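Orus Notes > Workbench > Cable mess

We use cookies to remember your settings. Accept or manage choices.

I have never believed in sorting systems. Every few years somebody sells me on one, and by June it's a drawer of labels with the wrong stuff behind each. So when the Mindano crowd swore by mesh baskets for loose wire - one color per basket, no lids - I figured it would last a week.

Baskets against the back, tangle out front:

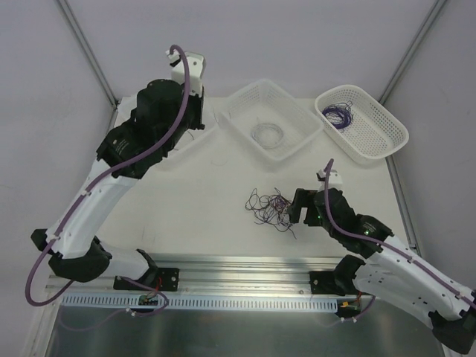
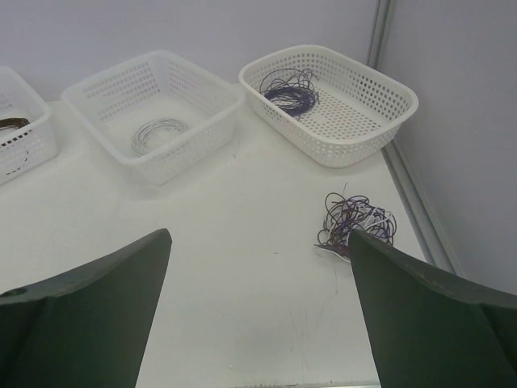 Filed under: Wire & Cable

The light gray coil has a basket to itself, and I'll admit I like being able to find it. The mixed pile is where I have my doubts. Purple and black strands don't come apart because you bought a container. You still have to find an end and work it back through the loops, and I gave up timing that at 4 minutes.

My other gripe is the holes. Thin wire pokes through perforated plastic, or it does in my drawers at home. A plain shoebox wouldn't do that, and I have plenty of shoeboxes.

I'll give it until the fall. If the pile is still a pile, I'm going back to twist ties.

© Orus Notes | Contact | Back to top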